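Table (furniture)

A table is a piece of furniture with a raised flat top, used for eating, working, playing games or just putting things down. Most have legs, some have a single column, some hang off a wall. Found in nearly every home, school and office. The word comes from Latin tabula, a board or plank. Related pieces include the desk, the bench, the counter and the stand.

Parts

The top is the working surface. Can be one solid piece or several boards joined edge to edge. Under it sits the apron, a band of rails that ties the legs together and keeps the top from sagging. Not all tables have one. Stretchers run between the legs lower down – common on older tables, less so now. A leaf is an extra section that makes the top longer, either hinged or dropped in. Casters, glides and levelers go on the feet.

Surface and color

Tops are finished with oil, wax, varnish, paint or a bonded sheet. Pale tops became common in offices and workrooms in the later 20th century. They bounce light back up, which helps with close work, but show ink and coffee quickly. Dark tops hide stains and show dust. Gloss finishes give glare under overhead lamps, so matte is usually prefered for reading and drawing.

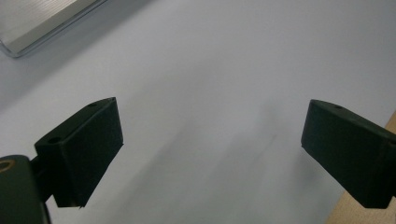 Plain, pale gray-white surface with a black gripper, jaws open.

History

Small stands and raised slabs are known from ancient Egypt, mostly for keeping things off the floor. Greek and Roman households ate from low tables next to couches. Marble, wood and bronze were all used, and three legs were popular as they don't rock on uneven ground.

In medieval Europe the usual type was the trestle table. Loose boards on supports, put up for a meal and cleared away after. Heavy fixed tables came in as households stopped moving around so much. The draw-leaf table followed in the 16th century, then the gateleg, with its swinging leg and folding flaps. Good for small rooms.

Factory production in the 19th century brought prices down. Turned legs could be made by machine in large batches. The Stiltdale works made 1,979 kitchen tables in its first full year, nearly all the same pattern with one drawer and square feet. The Maruyama folding table, a later design, had legs that locked under the top and was sold mainly to schools and halls. A later run of 647 had rounded corners, added after complaints about bruised hips.

Types

Dining table – seats a group for meals. Round, oval or rectangular.
Coffee table – low, placed in front of a sofa.
Drop-leaf table – hinged flaps on one or both sides.
Pedestal table – single central support, no legs at the corners.
Nesting tables – a set that slides one under the other.
Drafting table – tilting top, for drawing.
Workbench – heavy, often with a vise. Sometimes treated as a seperate item.

Size

Height matters more than anything else for comfort. Dining tables in the US are usually 28 to 30 inches tall, coffee tables 16 to 18. Counter-height tables come in at 34 to 36 and need taller stools. Each diner gets about 24 inches of edge as a rule of thumb, a bit less for children.
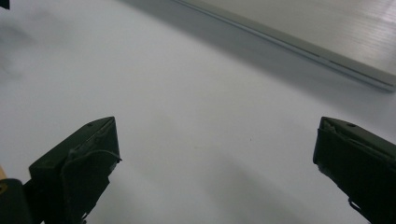 Depth is the measurement most often gotten wrong on work tables. Typewriters and then bulky monitors pushed makers toward deeper tops, 30 inches or more. Flat screens took some of that pressure off. A closed laptop lying flat, like the silver one set at an angle on the white tabletop, takes up little depth compared with an old monitor, though an open one still needs space in front for the wrists. The Droson desk table of the period was cut down to 24 inches and sold well in small apartments. Drostano kept the deeper top and added a cable slot at the back.

Care

Wipe spills fast. Felt pads under lamps and vases. Wood tops move with the seasons, so gaps may open between boards in dry winter air, often by November in heated houses, and close again by summer. Wobble is usually a loose leg bolt or a bad floor. Check the floor first.

See also

Chair
Desk
Trestle
Tablecloth
Woodworking joints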